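Ekgate open day, quick notes before I forget. Got there late, parking was a mess, 54 on the sign-in sheet already. Stoko had the kitchen corner, upstairs past the coats. Went there first, hungry.
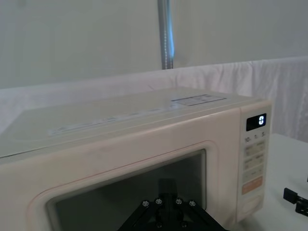

The cream microwave at the Stoko corner, display on 0.

Buttons for set times, which I like. No dial. Didn't get to heat my soup, tour was leaving. Workshop next, 80 steps up, no elevator. Loud. Good smell of sawdust tho. Back down for a second look at the kitchen, light on inside the oven this time.

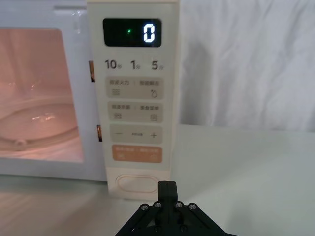
Malsha Sikder wrote back that the soup line gets shorter after lunch and teh Dissanayake rooms are worth the stairs. Next one's in March.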